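Swapping the hard drive in an old Dell tower

Quick one, written up between jobs.

You need: the new drive, a soft cloth, ten minutes. No screwdriver for the drive bit if yours has the blue plastic caddies.

1. Shut down, pull the mains lead, hold the power button in for a few seconds. Touch bare metal on the case before you touch anything else.

2. Case on its side, panel off, inside facing up. Find the drive bays and look for the blue plastic. Push any loose wires clear. 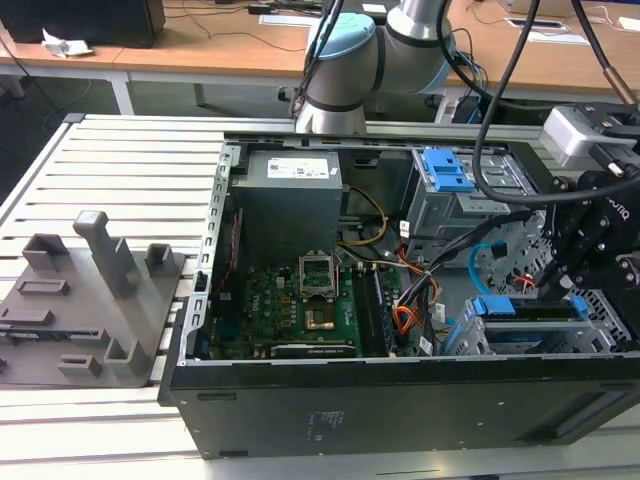 3. Unplug the data cable and the power cable from the old drive. Pull the plugs, not the wires. Squeeze the blue caddy and slide it straight out. If it sticks, stop and check for a cable you've missed.

4. Flex the caddy off the old drive and clip it round the new one. Label where you can read it, then lower it to the bay. Dont drop it the last inch.

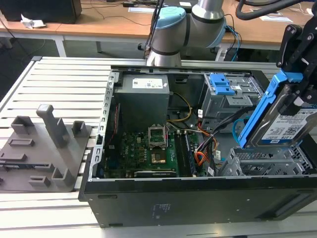 1.0TB drive in its blue caddy, over the open case.

5. Push untill it clicks. Both cables back on. They only go one way round.

6. While you're in there, look over the board. Processor out and bracket up? Keep fingers and cloth off the contacts in the socket. Coin battery is worth changing if the clock keeps going wrong. Memory goes in latches open, press both ends.

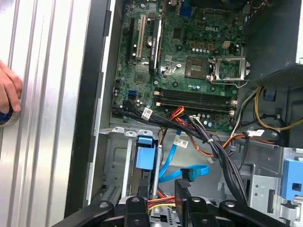 7. Chip and memory back in if you had them out, bracket down, panel on, mains lead in. Check the new drive shows up in the BIOS before you install anything.

Questions to Fouad Obeidat, mornings are best.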